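Takarden Storage Guide | Home | Contents | Bins | Care | Contact
Last updated: Nov 28, 2020

3.4 Filling the joined bins with small packets

This section explains how to set up a row of three open bins for small packed goods. Before you begin, read section 3.3 about joining the bins.

1. Wipe the work surface with a dry cloth. Crumbs under a bin will make it rock.

2. Place the joined row on the surface. The row may stand straight or diagonally, as is more comfortable for your reach. Leave free space in front of it.

3. Decide one kind of goods for each bin. We advise to put the orange bin in the middle, so that the two black bins are not confused with each other.

4. Put in the first packets at the front of the bin and continue towards the back. Do not fill higher than the rim.

Note: Packets with shiny wrapping slide easily. Lay them flat and do not stack them on their short side.

5. Put boxes in the bin with the most free space at its rear. They may lie in a pile, but the pile must not lean on the neighbouring bin.

6. Lay each flat packet in front of the row before you put it away, and check that the wrapping is closed. Hold it at the middle.

CAUTION: Do not lift the row when the bins are full. The joints are made for sliding, not for carrying. Empty the bins first.

Note: If a joint becomes loose, order the clip set Jovholm 37. Older rows, sold before January, need the clip set Jovholm 34.

Questions about this section may be sent to Divya Naidu, Takarden customer desk, extension 73.

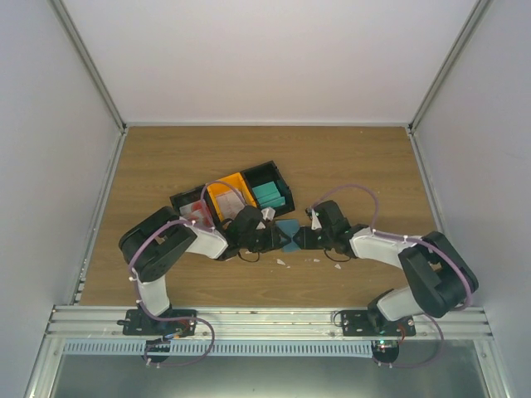

Fig. 3. Joined row placed diagonally, with a flat blue packet in front of the right bin.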